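Okay a few people asked how it's going with the arms at work so I'm gonna do this as a thread. I do returns at Drodercombe, the toys and home side. Boxes come back, we open them, we figure out what's in there and where it goes next. That's the job, or it was until March

Before: 5 of us on a bench, each with a scanner and a trash can. You cut the tape, dump it, look at it, sniff it (yes), scan it, pick a bin. On a good shift I'd clear 200 parcels. After the holidays it was more like 300 and my wrists would be screaming by Thursday

Now: two Koltard arms do a lot of the picking and sorting into baskets, and we do the deciding. That's how management put it in the meeting anyway. "You do the deciding." I wrote it on my lunch bag

What that looks like day to day – I sit at a screen and the arm sends me whatever it isn't sure of. I see what the camera on its wrist sees, I tap a category, it carries on. If it's still stuck I can take over and steer it by hand with this little controller thing. I was terrible at that for two weeks and now I'm the second best on the shift, not bragging (bragging)

The view takes some getting used to!! Half of it is gripper. You learn to work with the top half of the picture and kind of feel where the fingers are. My nephew got it in like four minutes when I described it to him, said it sounds like every game he's ever played

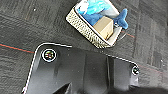

wrist cam view, one blue plushie and one small box sharing a basket. shark or whale? place your votes

So for anyone who doesn't do this for a living, a basket like that is a harder question than you'd think. Do the toy and the box go together? Are they two separate returns? A soft thing and a box get handled in totally different ways and they end up on different shelves. A person picks both up and knows in a second. The arm asks me

And plush in general, omg. It squishes, it folds, there's a tail here and a fin there, and no two grabs come out the same. Boxes it's great at. I'd put the arm up against any of us on boxes. On plush I'd still bet on Janaína with one hand tied

Janaína Macedo trained me, by the way, and she's been on returns longer than the building has had working heat. She's now what they call the floor lead for the arms. She didn't ask for it. She got a 5 percent bump and a tablet, and she told them the bump was small, in the meeting, out loud. I love her

Stuff that's better, to be fair: my wrists. My back. No more box cutter nicks on the picking side, the cutting is all done at one station now with a guard on it. I go home on a Monday and still have the energy to cook, which did not used to happen

Stuff that's worse: it's quiet. On the bench we talked all day. Now there's two of us on screens facing the same direction and the other three got moved, one to outbound and two to the Nazarenko warehouse across the highway. Same pay, longer drive. They were "offered" it. Make of the quotes what you like

Also the counter. There's a number in the corner of my screen for how long I take to answer the arm. They said it was for the vendor so they can see which items are confusing. Then in week three it turned up on a chart in the break room with our names on it. Janaína took it down. It went back up. She took it down again and this time it stayed down

We did get one thing in writing after that, the answer times can't be used for reviews until everyone's had six months on the system. I want it longer than six months but it's on paper and signed and that's more than we had in March

Someone in my replies asked if I'm training my own replacement. I mean, I think about it! Every tap I make goes into a pile and the pile goes to Koltard and the arm gets better at plush. They were pretty open about that part. They want 1000 answered picks per category before the next update, and I think we're roughly halfway on soft toys

What I asked for in the last meeting: if the taps are worth something, pay a skill rate for the taps. The answer was "we'll take that back." Asked who's taking it back and where. Got a name at least

A tip if your place is getting these soon – ask to be in the room when they set the categories. Ours came in with one category for all toys. ONE. A puzzle with a missing piece and a teddy bear with juice on it, same thing apparently. We've got nine now, and Kevik from the install crew sat on the floor with us for a whole afternoon sorting real returns into piles until it made sense. Best day of the whole rollout

Anyway break's over in two minutes. Will answer replies tonight, and I'm in the middle of a fight about whether slippers count as plush so if you have opinions on that send them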